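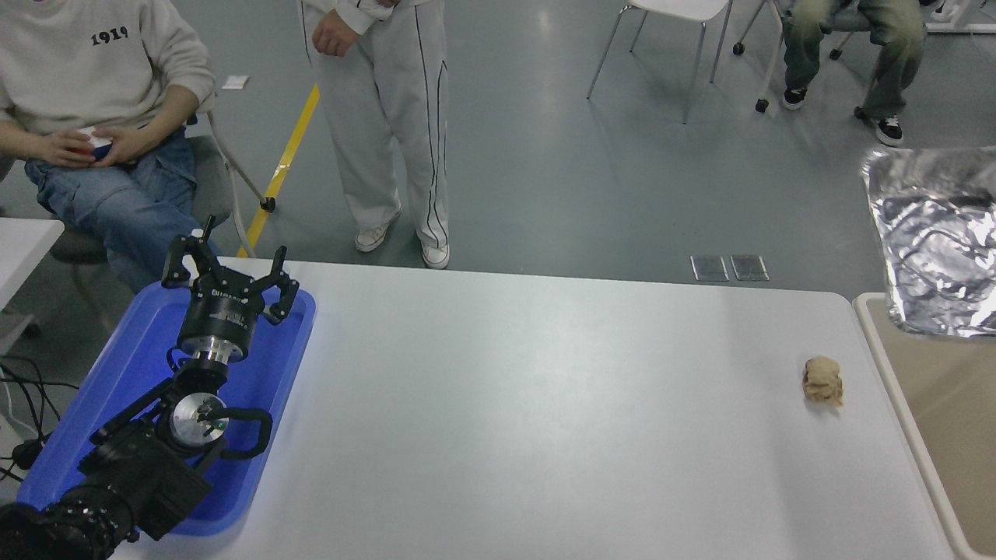

By Palesa Mahlangu | March 28, 2024 | Filed under: Health, How To

How to read a genetics study when you've only got ten minutes

My aunt forwards me health headlines the way other people's aunts forward cat videos. In January it was one saying scientists had found "the gene for bad sleep", and did I think that explained my uncle? I didn't know, so I went and read the paper (with a lot of tea), and I've been doing it the same way ever since.

First, find the real paper. News pieces usually link to it near the bottom. If there's no link, copy the lead researcher's name and two or three words from the topic into a search engine. Mine came up second.

Read the abstract twice. Yes, twice! The first time I understood almost nothing, and the second time I could at least spot what they had measured. In this case it was how people rated their own sleep on a form, so no sleep lab, no wires, just a form.

Next, look for the number of people. Mine had 1374 in the main group and 324 in a second group used to check the result. That second group matters a lot. If the finding shows up there too, I'm much happier. If there's no second group I write a big question mark in the margin and carry on.

Then hunt for the size of the effect. Look for words like "variance explained" or "odds ratio". Mine said the genes explained 2 per cent of the difference between people, which leaves plenty of room for my uncle's late-night cheese.

Watch out for "linked to" as well. Two things can share some of the same genes without one causing the other, and headlines are terrible at keeping those apart.

Check who took part. If everyone came from one country or one age group, the result may not carry over to you.

Last, scroll to the limitations section, normally just before the references. It's the plainest writing in the whole paper and I often read it first now.

If you're worried about something that runs in your own family, take it to your GP and bring the paper along if you like. Mine was quite pleased to see it.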